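Print this page | E-mail this page

Home | Courses | Handouts | Library | Contact

Kramer Institute, Food Preparation Certificate
Unit 7: Washing and Draining Produce

This handout accompanies the February session and should be read before the practical class. Students are expected to know the terms printed in the course glossary.

1. Purpose of washing

Washing removes soil, insects and part of the surface bacteria from fruit and vegetables. It does not sterilize them. Produce that is spoiled or badly bruised must be discarded before washing begins, as it will contaminate the water used for the rest of the batch.

2. Water

Use cold drinking water only. Soap and household detergent are not permitted on food. For leafy vegetables, allow 1000 ml of water for every 200 g of leaves, and change the water when grit collects at the bottom of the basin. Firm items such as carrots and potatoes are scrubbed under running water with a clean brush.

Berries are washed immediately before serving — never before storage. Mushrooms are rinsed briefly and dried at once.

3. Draining

Water left on leaves shortens their storage life and thins any dressing. Lift the leaves out of the basin by hand; pouring them out with the water returns the grit to the food. Spread them loosely and turn them once. Dried beans and grains are rinsed in a fine sieve, as small grains pass through wider holes.

A plastic colander is suitable for cold produce. Check the holes for trapped food after each use.
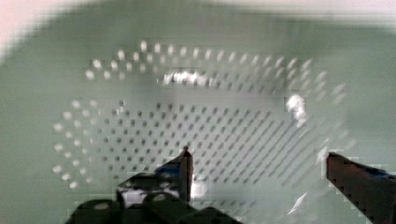 4. Storage after washing

Drained leaves are placed in a covered container lined with a clean cloth and refrigerated without delay. Label each container with the contents and the time of washing.

Reading: Course Manual, page 27.

Contact the Course Office | © Kramer Institute | Back to top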